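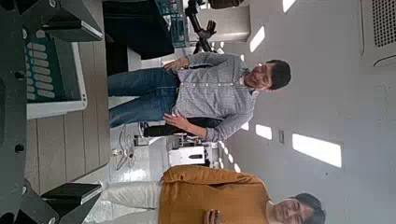
Votia把它的桌面抓取套件Potgate改成了按月租。2023年8月起，小作坊、学校实验室和那些“先看看再说”的老板，可以每月付326欧元，把一只夹爪、一台腕部相机、一台控制盒和一套示教软件搬回家。机械臂要自备。Votia在新闻稿里把这一点写在了脚注里，字号很小，但毕竟写了。

租约最短30天，到期自动续。想停租，要在续期前发一封邮件，邮箱地址在合同最后一页。记者试着给这个地址写了一封信，问能不能提前退租，收到的自动回复感谢我们对自动化未来的热情。第二天有真人回信，说可以，按天折算，运费自理。这个条件不算坏，只是值得印在更靠前的地方。

Potgate五月就已开卖，当时只有整套买断一种方式，价格要“联系销售”。凡是要联系销售的价格，一般都是听完以后需要坐下的价格。几家看过演示的作坊客气地要了名片，然后没有了下文。Votia的产品负责人Crisóforo Palacios对这段时间的总结是“市场反馈非常丰富”。追问丰富在哪里，他说，主要丰富在太贵。

于是有了现在的租赁版。硬件和五月那批相同，连箱子都一样，箱盖上还印着“终身伙伴”的字样。Palacios说这批箱子要用完才会换新的，不能浪费。

先说这套东西能干什么。Potgate面向的是桌面上的零碎活：把小件从料盒里拿出来，放进托盘；把托盘里的东西拿出来，放进另一个托盘；以及在两者之间犹豫。夹爪是平行开合的，指垫可以拆换，标准包里附一副软垫和一副硬垫。相机装在夹爪旁边，跟着手腕走，手伸到哪儿就看到哪儿。好处是不必在天花板上打孔装相机，也不必为了一台固定相机重新安排整张桌子。坏处是手腕一转，画面就跟着转，坐在屏幕前看的人不久便会发现自己也歪着头。

示教方式是手把手。操作员握住机械臂末端，把动作带着做几遍，软件记下轨迹和相机画面，再生成一个可以重复执行的任务。软件界面上有一个绿色的“我学会了”按钮，要由人来按。系统自己从不表态，这一点在同类产品里显得相当谦逊。

负责当地供货和上门安装的是经销商Drelleck。月租里包含一次上门，内容是装夹爪、标定相机、带用户做完第一个任务。第二次上门另收费，收多少看路程和“现场复杂程度”。Drelleck的工程师私下承认，现场复杂程度多半取决于老板有没有亲自动过螺丝。

我们在Drelleck的展示间看了一次完整的安装。官方手册给标定留的时间是13分钟，工程师做完用的时间比这长，原因很朴素：标定板找不到了。板子后来在咖啡机旁边出现，上面垫着一只杯子。擦干净以后，标定一次通过。手册里没有关于咖啡的章节，Drelleck说会向上游反映。

标定完之后的演示任务是把小塑料件从一个浅盒子挪到分格托盘里。起初几次，夹爪下得太高，在零件上方合拢，抓起一把空气，郑重其事地送到托盘上方，再郑重其事地放下。工程师改了高度补偿，后面就顺了。机械臂动得不快，动作之间有一种公务员式的停顿，但放得准，零件落进格子里基本不用人再拨。偶尔有一个斜着卡在格边，系统也看出来了，屏幕上弹出提示：“是否需要帮助？”问的是它自己需要帮助，还是它要来帮我们，文案没有讲清楚。

换零件是真正的考验。我们请工程师把塑料件换成同样大小、表面发亮的金属件。相机对反光不太友好，识别框在零件旁边晃了一阵，最后选中了桌面上的一块光斑。夹爪去抓那块光斑，抓得很认真。工程师把一盏台灯挪开，又在桌上铺了一块哑光垫，问题解决。这块垫子不在租赁包里，文具店有卖。

透明件我们也想试，工程师说今天就不试了吧。

软指垫抓软物比预想的好。一小袋填充物被夹起来时只是略微变形，放下后自己慢慢鼓回来。硬指垫则适合有平行面的东西，遇到圆的会打滑，遇到又圆又滑的，会把它弹到桌子另一头。换指垫要拧螺丝，扳手随箱附送，而且是磁吸在箱盖里的，这个设计值得表扬。我们一路看下来，真正让人想鼓掌的就是这把扳手。

第一批试用客户里，有一家叫Jaramillo的作坊，做的是小型五金件的分装。老板娘愿意聊，但要求不写她的名字，理由是亲戚会来问她为什么有钱租机器人。她的评价很实际：机器早上干活比下午好。Drelleck派人去看，发现工作台正对西窗，太阳一下来，相机就开始怀疑人生。后来挂了一幅窗帘，下午的表现与早上持平。她说窗帘本来也该买了。

Jaramillo原先有一位老员工专管分装，听说要来机器人，头几天脸色不大好看。现在她管机器人，每天早上开机、换托盘、按那个绿色按钮，还给控制盒上盖了一块钩花的布防尘。Votia的技术支持看了照片，回信提醒她布不要挡住散热孔。她把布剪了一个口子，锁了边，针脚比说明书装订得整齐。

问她机器人有没有让活变轻，她想了想，说手是轻了，嘴累了，一天到晚要跟来看热闹的人解释。

Votia显然也知道看热闹的人多，租赁包里因此加了一项“演示模式”。打开以后，机械臂会把动作放慢，抓取前先在空中略停，像是在思考。我们问Palacios，这时候它在思考什么。他答得很干脆：什么也没思考，停顿是写死的，客户喜欢。

软件方面，租赁版比买断版少了两样东西。一是不能导出原始示教数据，只能导出任务文件；二是任务库有上限，存满了要删旧的才能存新的。Votia给出的解释是“让用户专注于真正重要的任务”。如果真正重要的任务恰好多一个，可以加钱。加多少，联系销售。

数据问题在合同里占了一整页，写得倒还算明白。腕部相机拍到的画面默认存在本地控制盒里，不上传。用户可以勾选“帮助改进产品”，勾了以后，画面会送去Votia的服务器，供他们训练抓取模型。相机装在手腕上，机械臂抬起来的时候，难免把站在桌边的人也拍进去，笑着的、没笑的都有。合同要求用户自行告知现场人员。Drelleck为此附送一张贴纸，上面画着一只眼睛和一只手，贴在门口颇有几分算命铺子的气派。建议另外找张纸，把话写清楚。

勾选的用户每月可以少付一点钱。Votia没有在新闻稿里公布这个折扣，Palacios在电话里也没说，只说“会让人愿意勾选”。我们在Drelleck看到的试用合同上，那一栏是空的，待填。

兼容性是另一处需要看脚注的地方。Potgate的法兰接口符合通用规格，多数小型协作臂都能装，但“能装”与“能用”之间还隔着一个驱动程序。Votia网站上有一张支持列表，列表分为“已验证”“应当可用”和“欢迎告诉我们结果”。如果您的机械臂落在最后一类，租下Potgate就等于加入了他们的测试部门，工资由您支付。

线缆也要提一句。控制盒到夹爪之间的线从机械臂外侧走，用附送的绑带固定。绑得太紧，转到极限位置时会扯；绑得太松，就会垂到桌面上，被夹爪当成零件抓起来。展示间里就发生过一次，系统随后报告任务成功。工程师把日志留了下来，说准备在年会上放。

安全方面没有什么好笑的。夹爪有力限制，碰到手会停，我们在工程师指导下用一支铅笔和一块海绵试过，都停了，铅笔上留了一道浅印。急停按钮是红的，够大，接线在控制盒正面，不用绕到背后去摸。手册写明，机械臂本身的安全评估由用户负责，Votia只管手腕以前的部分。这句话念出来很像外科医生在推卸责任，但在这一行属于标准写法。没有做过风险评估的作坊，应当先找懂行的人来做，再谈租金。

那么值不值？如果手头已经有一条闲着的协作臂，又有一种重复得让人发呆的桌面活，零件种类不多，不透明，不反光，形状老实，那么租一个月试试，花费算得清楚，退起来也不麻烦。如果零件每天都换，或者工作台一半泡在阳光里，月租里还得加上窗帘、垫子和耐心。要是连机械臂都还没有，Drelleck很乐意一起租给您，价格自然也是要联系销售的。

买断版继续供应。五月买了整套的客户现在能不能转成租赁，我们也替读者问了。Palacios说可以个别商量，硬件折旧后抵扣租金，具体办法还在拟。问起有多少人会来商量，他说不多，因为当时买的人也不多。整通电话里，他就数这句说得最快。

保修条款两种版本一致，整机保2年，指垫属于消耗品，不在其内。租赁期间夹爪坏了，Drelleck负责换，换来的可能是翻新件。我们看到的一只翻新夹爪外观与新的没有区别，只是序列号标签贴歪了。

Votia还预告了下一次软件更新，会改善反光件的识别，也会把“是否需要帮助？”改成一句主语明确的话。更新日期没有给。说明书的中文版正在校对，目前的版本把“夹爪归零”译作“爪子回到虚无”，Drelleck的工程师们已经习惯这么说了，展示间下班前，总有人喊一声爪子回虚无了没有，然后关灯。

有意试租的读者可以直接找Drelleck登记，按登记先后安排上门。登记表上要填机械臂型号、零件照片和工作台朝向，最后一项是在Jaramillo那幅窗帘之后加的。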